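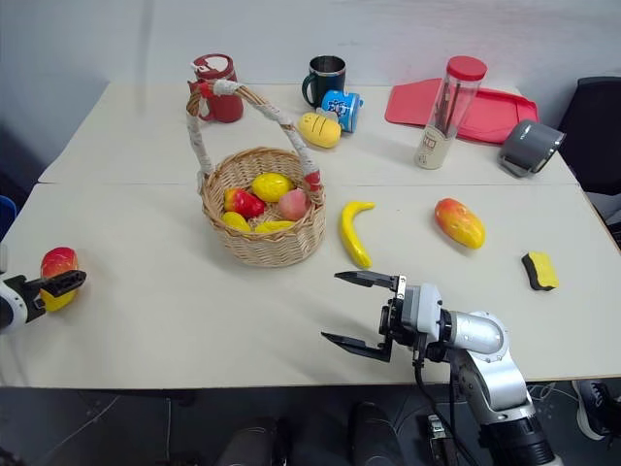 The bus from Vellden to Holloway stopped running in October, and the letter announcing it arrived on the last one.

My aunt took this personally. She had ridden the 503 every market day for 19 years, always in the seat behind the driver, always with her bag on the seat beside her so that it could see out. She did not especially like Holloway. She went there to be annoyed by it, and came home refreshed.

"They want us to use the train," she said, holding the letter well away from her.

"There isn't a train."

"It says there are plans for one."

She wrote back that evening. She wrote again when they replied, and again when they stopped. By Christmas she had filled a biscuit tin with carbon copies, and the company had given her a reference number so long that she had to turn the envelope sideways.

In the new year they sent a man. He was young and had come from Elham by taxi, there being no bus. He sat in her good chair with a form on his knee and asked how many journeys she would make in a typical year if the service were restored.

"2000," said my aunt.

He looked at the form. He looked at me. I looked at the clock, which was wrong — it has been wrong since my uncle mended it.

"It would need to be a return journey," he said.

"Those are the singles."

He wrote it down. She gave him tea and the smaller half of a bun, and told him what she thought of Holloway, shop by shop, until it was too dark to see the form. Then he rang for his taxi, and the taxi firm said they didn't come out to Vellden after six.

He slept on the settee. In the morning he walked to the main road carrying his shoes in a bag and wearing my uncle's boots.

The bus came back at Easter, two days a week. It doesn't go to Holloway any more, it goes to Elham, and my aunt says the place is dreadful. She has already asked me to look up the Saturday times.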